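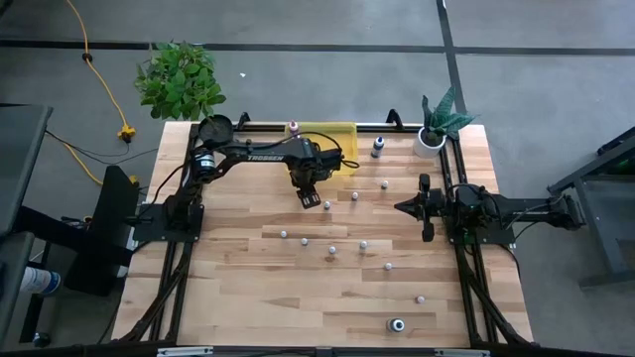

Why does the planner wait before it commits to a grasp?
The pose estimate needs 200 ms to settle after the arm stops, and a grasp planned on an unsettled estimate tends to close beside the part.

Slide 2. Stack overview
Three processes: perception, planner, controller. They share a ring buffer and nothing else. Point out that the planner never reads a camera directly. Amna Hashmi wrote the buffer and can take questions on locking.

Slide 3. Perception
Small white parts on a light wood top give poor contrast. Color thresholding was dropped in May. Current detector is trained on 3,000 labeled crops, with a separate class for larger round objects so they don't get merged into the peg class. Say this slowly, people always ask.
Things at the back of the table (tray, bottles, plant) go in as a static keep-out volume. The detector is masked there.

Slide 4. Planning for two arms
Each arm owns half the table. The strip down the middle is a shared resource behind a token. An arm must hold the token before its gripper crosses the line. The token times out after 5 seconds and the holder retracts.
Known problem: pegs close together near the line. Both arms bid, one wins, the other replans from scratch. Wajid Gilani has a patch that keeps the losing plan's first segment. Not merged.

Slide 5. Control
Joint trajectories are streamed, with the last approach in Cartesian mode. Gripper closes on a current limit, no position target. Skip the tuning plot if short on time.

Slide 6. Tooling
Jemallow is the log viewer. Demo: open run 933, scrub to the token timeout, show planner state next to joint error. If the laptop won't mirror, use the backup clip in the same folder.
Replay is deterministic for planner and controller. Perception replays from stored detections only.

Slide 7. Open items
Cable drag is missing from the collision model. Buppha Limsakul is measuring it.
Recalibration after a base is unbolted is still manual.
Questions, then hand over to Keith Tamihana.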